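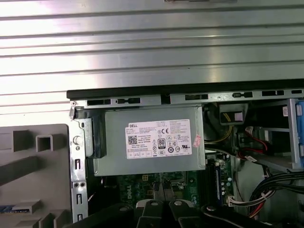

Clementina Henriques wants to know why we still keep old office desktops when the shelf at Renstead is visibly bowing.

28/05/2023. Fair question. The shelf was rated for 36 kilos by whoever wrote on it in biro. My case for keeping them is that they're dull and they can be mended — I've said so since March, mostly to the shelf.

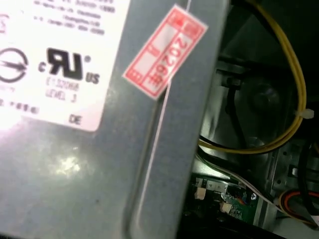 Power supply housing, label in the upper corner.

Jannik's stock list has two columns, "good" and "good?", and the second is much longer. Yaowalak suggests a third, "no". Seconded.

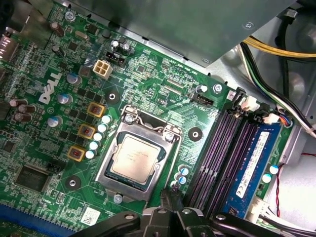 Do we wipe the drives before sorting or after? Before, and initial the sheet.

The sheet lives on the hook by the kettle, in theory. I've asked for a pen on a string, and been given string. 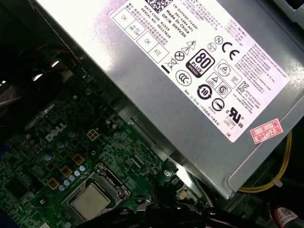

So the pen is now on the order to Doltus, along with shelf brackets, proper ones. Ask Kamonchanok which wall is solid.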